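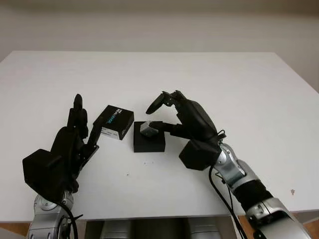 Home Products Newsroom Downloads Contact

Search this site Enter keyword Go

Last updated: Friday, 9:06

Jumberg Adds Plain White Table to Its Small-Parts Bench Range

Jumberg has added a white rectangular table to its range of furniture for small-parts handling, sorting and carton packing. The table, sold as the Arnent, is intended for rooms where small objects are set out, checked and boxed by the piece. Orders open in July through the company's existing dealers.

The Arnent has a flat, undivided top with no raised lip, tool rail or printed grid. Earlier tables in the range carried a gray top with a molded edge on the two long sides. Customers working with dark parts reported that items were hard to pick out against the gray, particularly under ceiling lighting. The white top was specified in response. Black cartons, black blocks and small pieces of bare metal are the items named most often in those reports, and they were used as the reference set when the surface finish was selected.

"The complaint was consistent from site to site," said Špela Stan, product manager for bench furniture at Jumberg. "A small black part on a mid-gray top under a ceiling lamp has almost no visible edge. People were laying sheets of paper on the table and working on the paper."

Surface

The top has a low-gloss finish. A full-gloss version was built and rejected at the second review, as it returned a lamp reflection that moved with the viewer and could hide a shiny part completely. The low-gloss surface still shows light marks from cartons dragged across it. These can be removed with a damp cloth and ordinary dish soap. Abrasive pads should not be used, and solvent cleaners will dull the finish in patches.

Small metal parts with sharp corners can scratch the top if they are pushed under load. For this kind of work Jumberg recommends setting the part on a separate flat block or pad. A dark square block gives good contrast under a light gray metal part and raises it far enough above the table to be gripped from the side. Blocks are not supplied with the table.

Frame and leveling

The table stands on a welded steel frame with adjustable feet. Each foot has 8 millimeters of travel. Leveling is done after the table has been moved to its final position and should be repeated if it is moved again. The frame accepts the cross brace from the previous range, part for part, and owners of older Jumberg benches can place the Arnent next to them at the same working height.

The frame was tested for side-to-side movement over a period of 9 weeks at the Nikolaidis packing hall, where two of the tables were in daily use on the returns line. Staff there unpack small retail cartons, check the contents and repack them with a new front label.

"We had them next to the old benches, so the comparison was easy to make," said Florin Dobre, who runs the returns line at Nikolaidis. "Labels get read faster. The feet needed going over once in the first week, on the side near the loading door, and we left them alone after that. I would have liked a shelf underneath."

A lower shelf is not available at launch. Jumberg has confirmed that the frame is drilled for one.

Room recommendations

The installation sheet supplied with the table includes a short section on the surrounding room. It advises a plain, light-colored wall behind the table and nothing hung on it at eye level. Lamps should be placed to both sides of the working position. A single lamp behind the operator throws a shadow forward onto the top, and on a white surface this shadow can be mistaken for a dark part.

The sheet also asks users to keep the center of the table for the items being handled and to store stock cartons elsewhere. It was written by Zdenka Vasić, technical writer at Jumberg, from notes kept at the test site. A revised edition will add a drawing of the recommended lamp positions.

Delivery and assembly

The Arnent is delivered flat in 2 packages, with the top in one and the frame, feet and hardware in the other. Assembly takes two people and requires a 6 millimeter hex key, which is included. The protective film on the top should be left in place until the frame has been leveled. Film left on in direct sunlight becomes difficult to remove.

Replacement tops can be ordered separately and fit without drilling. Plistix will handle spare parts and take back worn tops for recycling under its existing agreement with Jumberg. Dealers have received the part list.

The gray tables will stay in the catalog until current stock is sold. Their spare feet and braces are shared with the Arnent and will remain available.

About Jumberg

Jumberg makes benches, tables and shelving for packing rooms, repair shops and small assembly areas. The company sells through dealers and does not operate its own stores.

Press contact: Zlatko Omerović, Jumberg press office. Product sheets and the installation sheet can be requested by mail or picked up from any dealer.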